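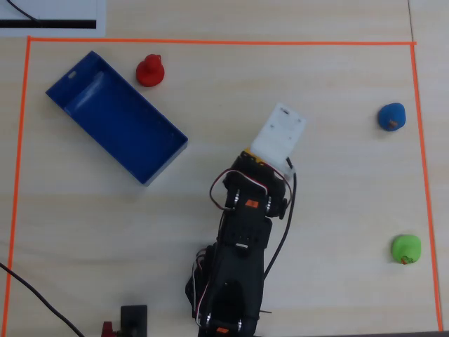 Iker Robles wrote after the last session that tape is what people put down when they haven't made up their minds, and that if a boundary matters it should be painted. He has a point about floors. He is less right about benches, and the difference takes up the first part of these notes.

Workplace Organisation, Unit 4
Marking out: floors, benches and shelves

What marking out is for

A mark on a surface tells people one of four things: where something goes, where something must not go, where to walk, or where one person's area stops and another's starts. Most trouble with markings comes from using one kind of line for two of these jobs. A yellow line beside a forklift aisle means don't cross without looking. If the same yellow is used to outline where the bins sit, people step over yellow lines forty times a shift to empty a bin and stop seeing them.

Before any tape or paint goes down, write out which of the four jobs each line does. If you can't say, leave it out.

Tape or paint

Paint lasts longer under wheels. It needs a clean, degreased, dry floor and time to cure, and in most workplaces that means a shutdown or a weekend. It is also hard to remove. Grinding it off leaves a ghost of the old line, and at Pernton the ghost lines from two earlier layouts were still visible enough that new starters parked pallets to them.

Tape goes down in an hour and comes up in a morning. It lifts at the ends first, then at any place where a trolley turns. Round the corners of the end pieces with scissors and they will last noticeably longer. On a timber bench or laminate top, where nothing rolls over it, tape will outlast most layouts.

The usual sequence is a trial in tape, then a decision. Leave the trial long enough to include one busy period and one stocktake. Then either paint it, re-tape it with a heavier grade, or take it up.

So for floors with traffic, Robles is right that tape is provisional. For benches, drawers and shelves, tape is normally the finished job and paint would be a nuisance.

Bench boundaries

A bench boundary has a different task from a floor line. It mainly keeps a clear area clear. Three orange strips on a pale wooden top with a blue tray set inside them are plenty for that. The side nearest the worker often doesn't need a line, as the edge of the bench already does the job.

Points to check on a shared bench:

Size. The area should fit the largest job done there with room for both hands. Measure the job first and the bench second.

Contrast. Choose a colour that differs from the top in lightness as well as hue. A red line on a dark green cutting mat looks strong to most people and nearly disappears for some. Take a black and white photo on your phone and see whether the line is still there.

Cleaning. If the bench is wiped with solvent, ordinary vinyl tape will creep and leave glue. Ask what the cleaners use. This gets missed nearly every time, including by the person writing these notes.

Containers. A tray or tub needs its own home, either inside the boundary or outside it. If it floats, it ends up on the line.

Case 1: Stusta

Stusta is a repair shop for small appliances with one long bench and four technicians. Before the changes, each technician kept an informal patch that grew and shrank depending on who was on leave. Parts from one job ended up in another, mostly screws, sometimes worse.

The first attempt marked four equal areas. It failed in under a month. Two of the technicians did mainly vacuum cleaners, and a vacuum cleaner with the hose off doesn't fit in a quarter of that bench. The second attempt gave two large areas and two small ones and put a shared strip along the back for test gear. The strip had a rule attached: nothing stays there overnight.

They kept a tally of misplaced parts before and after. In the quarter before, 117 parts were logged as missing or found in the wrong job. In the quarter after the second layout, the figure was 60. The owner considered this a modest result given the effort. It should be noted that the tally sheet itself was new, and people may have logged more carefully at the start than later on. Treat the figures accordingly.

Two questions for discussion. What would you have measured instead of misplaced parts? And how would you have found out about the vacuum cleaners before the first attempt?

Case 2: Pernton

Pernton is a warehouse with a packing area at one end. The problem was congestion near the dispatch door between 2 pm and 4 pm. Management wanted a painted walkway. The supervisor, to her credit, chalked it first.

The chalk line showed that people didn't use the walkway. They cut the corner past the strapping machine, as it saved them a good part of the trip to the printer. Moving the printer removed most of the foot traffic. The walkway was painted later in a different position and narrower than planned.

The lesson usually drawn from this case is that you should watch before you mark. That's fair. A second lesson is that chalk is cheap, and it is surprising how seldom anyone uses it.

Colour codes

There is no single code that suits every site. Some sites have one imposed by a parent company or by the safety regulator in their state or province, so check before you invent anything. Where you have a free hand, keep it to five colours at most. Past that, people need a key, and a key on the wall is read on the first day and not again.

A workable starting set for a small site:

Yellow for aisles and walkways.
Red for scrap, rejects and anything on hold.
Blue for materials coming in.
Green for finished work.
Orange for inspection or for a work area that must be left clear.

Black and yellow stripes are for physical hazards only. Don't use them for emphasis. At Sastgate the stripes had been put around the photocopier, the tea urn, a noticeboard and an unguarded step, and it was the step that somebody fell down.

If your site has staff who don't see colour in the usual way, and most sites of any size do, add a shape or a word. A dashed line for one purpose and a solid line for another costs nothing extra.

Labels

A line says that something goes in a spot. A label says what. The two should be put down together. An outlined spot without a label will be filled by whatever is nearest, usually a box of something nobody wants to deal with.

Put the label where it can be read when the item is in place and also when it is gone. For shelves that means the front lip. For floors it means outside the outline, on the aisle side. Letter height matters more than font. Stand where the reader will stand and check it.

Write the common name for the thing. Pintér, a furniture maker with a very thorough numbering system, labelled 387 shelf positions by part code alone. The storeman knew them all by heart. He retired in September, and the relief staff taped handwritten names over the codes within the week. The new labels carry both, name first.

Upkeep

Markings need an owner and a date. Walk the area once a month with a roll of each colour and fix what has lifted. Anything that has been repaired three times in the same place is in the wrong place, or is made of the wrong material.

Remove old markings when the layout changes. Do it on the same day. Glue residue comes off with eucalyptus oil or citrus cleaner; test a corner first, particularly on oiled timber.

Exercise before Unit 5

Pick one surface you use daily, at work or at home. A kitchen bench will do. Without moving anything, sketch what is on it at the start and the end of the day, for three days. Mark on the sketch which items stayed, which moved and which arrived. Then propose a marking scheme with no more than two colours and say which of the four jobs each line does.

Bring the sketches as they are. Neat copies aren't wanted. Groups will be the same as for Unit 3, apart from the group of 11, which will be split in two.

Reading: chapter 6 of the course reader, and the checklist at the back, pages A to D. Skip the section on overhead signs, we'll do that with lighting.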